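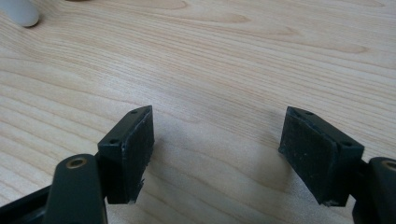

Florencio Gallardo has been making tables for other people's kitchens and workshops for most of his life, and he still begins every conversation about wood with his hand on it. When I visited him at Cuesta, the small shop he runs with Julián Vallejo, he asked me to sit down and look at the tabletop before I look at anything else. It is a pale wood with long wavy lines of a darker tan color, and higher up there are a few oval swirls where the grain goes around like water around a stone. "Many clients want to hide these," he told me. "They ask for the board that is quiet. I tell them, the quiet board you will forget in one week."

I asked him how he chooses which boards go together. He thought for some time before he answered. "First I put them on the floor and I walk. Julián wants to glue them the same morning, and I want to wait. So we wait one night, and in the morning usually I change two of them." Julián, who was sanding in the next room, shouted that it is usually more than two.

The shop finishes most of its tables with Prultero, an oil that Florencio started to use 7 years ago. Before this he used a hard varnish, and he does not miss it. "Varnish is very beautiful the first day. Then somebody makes a scratch, and you must sand the whole top. With oil you repair one small place and you continue your life." He puts on the first coat with a cotton cloth, always in the direction of the grain, and wipes off what is left on the surface. He was very serious about the wiping. A sticky table, he said, is a table where the maker went to lunch.

One of the larger orders this year came in July from Kirsty Faulkner, who was furnishing a shared workroom called Londholm. She wanted work tables which people could use every day without fear. I spoke with her on the telephone and she remembered the first meeting well. "I came with a drawing and all my measurements, and he only wanted to know where the windows are," she said. "I was a little annoyed. But he was right to ask, the afternoon sun in that room is strong." Florencio explained that pale wood becomes more yellow with the light, and if one object stays always in the same place it leaves a lighter mark. His advice to her was to move things from time to time during the first months.

For cleaning he recommends a soft cloth with a little water, and then a dry one. No vinegar, and no rough sponge. When I asked about cups and glasses, he lifted his shoulders. "Use it. A table is for putting things."

Before I left I asked if he keeps any of his own tables at home. He has one, he said, 105 centimeters wide, made from boards that did not match anything else. His wife wanted it 97 – for the door – and they had to take off the legs to bring it inside. The legs are back on now, and he does not plan to move house.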